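Progress report: Kemeys picture book giveaway
Prepared for the Flekico small grants office
March 4, 2024

You asked for a plain account of whether the giveaway is getting books to kids. My answer is partly, and I'm less convinced than I was in July.

We received 1232 entries for the first draw, which looked terrific until we checked them. Of those, 857 came through sweepstakes listing sites, and most gave no child's age even though the form asks for it. The other 357 that passed our checks came from families who had found us through the library or a school newsletter. A further 18 were blank or doubled up.

Grernlow supplied 20 signed copies as promised. All of them have been mailed. Vindo handled the draw and charged us the agreed fee, though I still can't get a straight answer on how its software weeds out repeat entries — I've asked twice in writing.

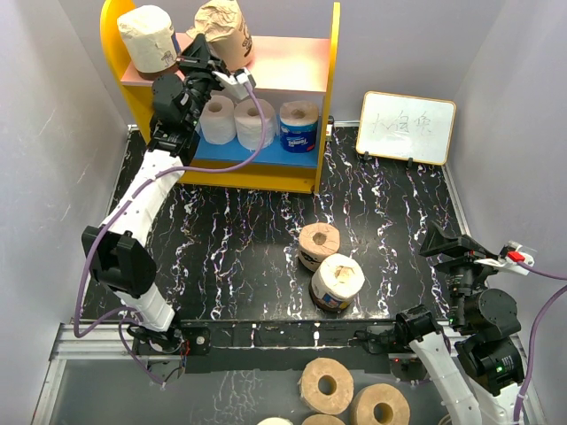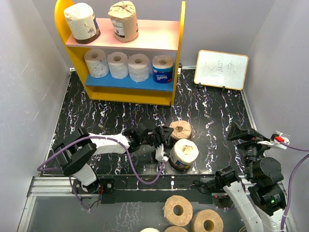

Paper rolls on the yellow shelf, with two wrapped ones on the pink board.

The extra entries for sharing on social media did very little. They brought in the same people who enter everything, and I doubt many of them have a four-year-old at home. I'd drop that option. Grernlow would like to keep it and says it builds awareness of the book, but hasn't shown me any sales to go with that claim.

For the second draw I propose closing entries to anyone outside the Kemeys library area and cutting the entry period in half. Our total will fall, and your office should expect a much smaller number in the next report. Postage is within budget. The colouring sheets are not, and I'll send the revised costs separately once the printer has confirmed them.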